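Leka notebook, cell 4
June, started 8:40 am

Basket task, second round. Haris on the leader arms first, me on the console, swap after lunch. Amra Berisha is at Beltbridge until late afternoon and wants numbers when she gets back, so I'm writing as we go for once.

Really happy with where this starts. Last round's episodes went into Eris overnight and the replay on the held-out starts looked alive for the first time. It goes for the weights! It doesn't always get them, and it has a bad habit of closing the gripper a little high and pinching the brass on top, but it picks a weight, commits, and carries. A month ago it would hover over the basket and shake.

Plan for the session:
Blocks of 50 episodes, reset between every episode, new start layout from the list each time.
Weights start anywhere on the floor or in the basket. Instruction gets typed in before the episode, by color and by side ("olive to the left half of the basket" and so on).
Both arms live the whole time, even if only one does the work.
Drop = keep the episode, tag it, keep going if the operator can recover. Only throw it out if the e-stop goes.

That last one is new and I argued for it. We were deleting every fumble from the first round and then wondering why the policy has no idea what to do after a fumble. Haris agreed right away, Amra took some convincing. Her worry is that operators get sloppy if sloppy is allowed, and she has a point. Compromise: two tags, "slip" for something that went wrong on its own and "oops" for something the operator just did badly. Train with slips, hold the oopses aside and try them later as a separate mix.

9:15. Homing fine on both arms. Left shoulder needed a second try, same as always after a weekend of sitting. Checked bolts on both mounting plates. Clock offset between the arm logs and the overhead stream was big enough to see by eye on the first test episode, so I restarted the recorder and it came back clean. Write this on the door: restart the recorder before the first block, every time.

9:40. First block going.

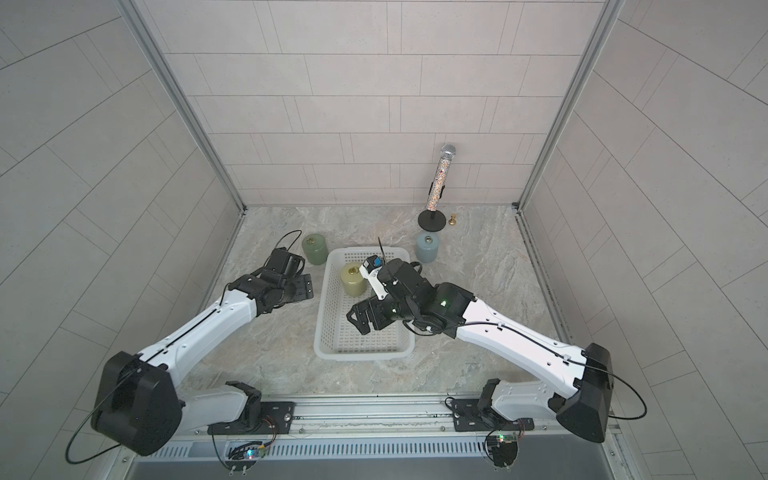
What I like most so far is how much two-arm behavior we get for free. Haris parks the idle arm close to the basket wall without thinking about it, and you can tell he wants to steady the basket with it if it starts to slide. Twice he did. Nobody wrote that into the instructions and I don't want to, but I did add a tag for it ("brace") so we can pull those episodes out and see if Eris picks it up. If it does, I'm buying lunch.

Things that came up in the first block, in no order:

The greens. We have more than one green weight and the instruction text was just "green" in a bunch of the old episodes. Went through the list and changed the wording to match the labels on the shelf. Old episodes need relabeling. Haris says he can do it from the first frame of each one in an evening. I believe him, he did the Brustthorpe set in two.

Basket holes. If a fingertip goes low near the side it can catch in the perforations. Feels like nothing on the leader arm, then the whole basket comes with you. Fun the first time. Tagged as slip. We should lower the force limit on the wrist a touch and see if operators notice.

Cable loops. The loop over the left gripper gets into the wrist view when the wrist rolls far inward. I tried pulling it back and it immediately went stiff and fought the roll, so I put it back how it was. Leaving it. Better to have a cable in the picture than a joint that drags.

Tile reflections. Haris thought the walls were throwing glare into the overhead view around the corner posts. I looked at the histograms and can't find it. Asked him to shout the next time he sees it.

11:05. Block one done. Better pace than last time, and I think it's the layout list. Before, whoever was resetting had to invent a start position, and people invent the same three positions forever. Now you read the line, set the weights down, go. It also means the starts are spread over the floor the way we always claimed they were. I plotted the old starts against the new ones while Haris got coffee and the old plot is embarrassing, one fat blob in the middle with a few strays. The new one fills the floor right out to the back corners. Taping both plots in on the facing page.

11:20. Block two. Same operator, harder list: two weights per instruction, order matters. Haris narrates under his breath while he drives ("over, down, easy, up") and I would love to have that as text. Later project. Wrote it on the whiteboard anyway.

One full e-stop in this block. Arms got too close over the basket and the watchdog tripped. It should trip there, so no complaint, but the recovery took forever. The console makes you home both arms even if only one faulted. Going to look at whether we can home one side with the other held in place. Haris says this was possible in an older version and somebody took it out, probably for a reason. Will ask Amra.

12:30. Lunch. Kicked off a quick fine-tune on the morning's episodes alone, just to see if anything is broken in the data. Way too little to learn from, but if the streams are swapped or a gripper channel is inverted it shows up in minutes. We lost most of a week to an inverted channel in the spring and I am never doing that again.

1:20. Sanity run finished. Loss goes down, gripper channels have the right sign, left is left. Good!!

1:30. I'm driving now. Humbling. I'm slower than Haris and I use much more wrist than he does, and I can see on the plots that my approaches come in at a slant and his come straight down. Haris wanted to coach me into doing it his way. I said no for now – two styles in the data might be useful, and if it's harmful I'd like to find that out on purpose. Operator ID is logged per episode so we can split it any way we want.

My slips are mostly on the release. I open too early and the weight tips against the basket side. The recoveries are kind of nice though, nudging it upright with the finger pads. Exactly the sort of thing I wanted from keeping these.

2:50. Switched lists for the crowded layouts, more than one weight in the basket and both grippers close in. These are the ones Eris was worst at on replay, it goes for whichever weight is nearest and ignores the text.
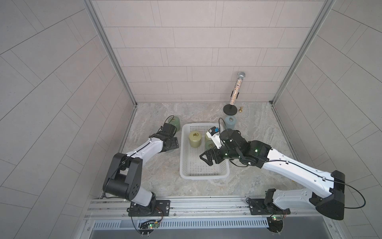

Crowded layout, right gripper over the basket. Olive and pale green inside, dark green and gray-blue outside.

With two in the basket you have to decide which way to rotate the fingers before you go down, or you knock the neighbor. I got this wrong a lot at first. By the end of the block I was pausing above the basket to look, and the pause is in the data now. Does the policy learn to pause too? It has no reason to, it gets the whole view all the time. Haris thinks we should trim pauses in preprocessing. I'd rather train it once each way and compare. It's cheap enough at this size.

Also worth knowing: in the crowded layouts the gripper and wrist hide a lot from overhead. I stepped through a few episodes and there are stretches where the target is mostly covered by the arm that's about to grab it. The wrist view carries everything at that point. So the dropout on the wrist stream that we put in for robustness may be hurting us right where we need it. Turn it down for the next run, note the old value in the config this time.

4:10. Stopping here, my forearms are done. Amra back from Beltbridge and went straight for the slip episodes. She watched a handful in a row and said the recovery ones are the best thing in the set, so I think that argument is settled. She still wants the oops pile kept separate. Fine by me. On the one-sided homing: she took it out herself, there was a collision bug behind it, and she'll have a look at whether the bug is still there.

Target stays at 3,000 episodes before the first real training run. Held-out set stays at 80 starts and those layouts do NOT go in the operator list. I found one that had leaked in, line is crossed out, episode is flagged. Somebody please check the rest of the list against the held-out file with a script and not by eye.

To do
Haris: relabel greens in first-round episodes
Me: wrist dropout setting, plots of approach angle by operator
Me: recorder restart on the door checklist
Amra: one-sided homing
Anyone: wrist force limit, try a lower value on a throwaway block first
Ask Brustthorpe if they kept their pauses or trimmed them

Overnight run started 4:35 with everything so far minus oopses. I set it to replay the crowded layouts first so there's something to look at with coffee. Can't wait to see if it braces the basket.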